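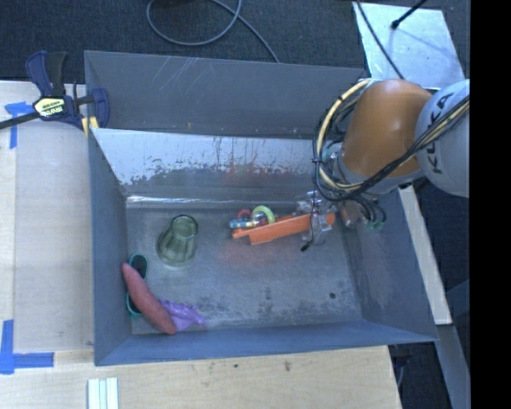
Page 57

Section 4. Collecting grasp examples from the bin

This section covers a normal collection session at the Jirnen cell, from placing the bin to closing the log. It assumes the arm has been powered up and homed as described in Section 2, and that the operator has signed off on the safety checks in Section 3. If either of those has not been done today, go back and do them first.

A session produces a set of grasp attempts. Each attempt is stored as one record: the view before the arm moves, the motion of the arm, the gripper readings, and the result. The Durnoser software handles the recording. The operator sets up the bin, watches the arm, and corrects the result label when the software gets it wrong.

4.1 Placing the bin

1. Set the metal bin on the stand with the wide rear panel away from the operator.
2. Line up the bin with the blue tape marks on the wooden tabletop to its left. Do not move or replace the tape. If a piece has lifted, tell Usha Kaimal before starting.
3. Clamp the rim at the rear left corner. Tighten by hand until the bin does not shift when pushed. Do not use a tool on the clamp.
4. Check that the clamp handle stays clear of the path the wrist takes when it enters from the right.

Note: Scratches, stains and worn patches on the metal are normal and should be left alone. Do not polish the bin or paint it. The examples are meant to include a surface that reflects unevenly. A new dent or a sharp edge should be reported.

4.2 Choosing and loading objects

1. Take one object set from the Shetty shelf. Each set has a card listing its contents.
2. Include at least one clear or tinted item, such as a drinking glass, and at least one shiny item with an irregular shape. The current model is weakest on these two.
3. Include one long item and one item with a hole or loop, such as the toy rings.
4. Tip the set into the bin from a low height. Place glass by hand.
5. Leave the objects where they settle. They may lean on one another, lie on top of one another, or end up against a wall.
6. If every object has settled in one corner, spread them by hand once and continue.

Caution: Inspect glass items before each session. Throw out any item that is chipped or cracked, even slightly. Stop the arm fully before reaching into the bin for any reason.

4.3 Checking the cables and fingers

1. Look at the cable bundle where it loops around the wrist. It should hang with some slack and should not rub on the bin rim at the lowest arm position.
2. Check that the air tubes below the wrist are seated in their fittings. Pull on each one lightly.
3. Wipe the clear gripper fingers with a dry cloth. Fingerprints and dust show up in the records and cannot be removed later.
4. Jog the arm to the four test positions. Watch the thin wires at the gripper during the whole move.

If a wire catches on an object, stop, free it by hand, and repeat the jog from the first position.

4.4 Starting the session

1. Close the gate and press RESET on the panel.
2. In Durnoser, select New Session and enter the object set number and your initials.
3. Take a reference view with the arm parked. Compare it with the stored reference. The tape marks should line up within 2 mm.
4. Set the speed to 40 percent. Higher speeds are reserved for test runs and need approval from Sreekumar Subramaniam.
5. Press START. The arm makes its first attempt after a short pause.

During the session, keep one hand near the stop button. You may sit, but you must be able to see the inside of the bin.

4.5 Labeling the results

Durnoser assigns each attempt one of the labels below.

HELD: the object was lifted clear of the bin and stayed in the gripper until release.
DROPPED: the object left the floor of the bin but fell before release.
MISSED: the gripper closed without lifting anything.
MULTIPLE: more than one object was lifted.

Change a label only when you saw the attempt yourself. Ring-shaped toys often hook a second object on the way up, and the software tends to call this HELD. Change it to MULTIPLE. Clear objects are sometimes labeled MISSED when they were in fact lifted. Change these to HELD.

Do not delete failed attempts. The learning system needs them as much as the good ones. Delete a record only if a person entered the cell during the attempt or the recording is damaged, and write the reason in the comment field.

4.6 Mixing the bin

1. After every 15 attempts, Durnoser pauses and shows MIX OBJECTS.
2. Press HOLD and wait for the green light before opening the gate.
3. Turn over or move at least half of the objects. Return any that have been set outside the bin.
4. Close the gate, press RESET, then press CONTINUE.

If an object is jammed against a wall and the arm has missed it three times in a row, you may mix early. Mark the pause as EARLY so that it is counted separately.

4.7 Ending the session

1. Press END and wait until the arm is parked.
2. Take a second reference view. If the tape marks have moved against the first one, mark the session SHIFTED. Do not try to correct it.
3. Remove the objects, check them against the card, and return the set to the shelf.
4. Start the upload to the Osteo server. Leave the cell computer on until the upload finishes.
5. Sign the paper log.

Questions about labels go to Vignesh Menon. Questions about gripper fingers and spare parts go to Kári Grímsdóttir. For faults that stop the arm, see Section 6.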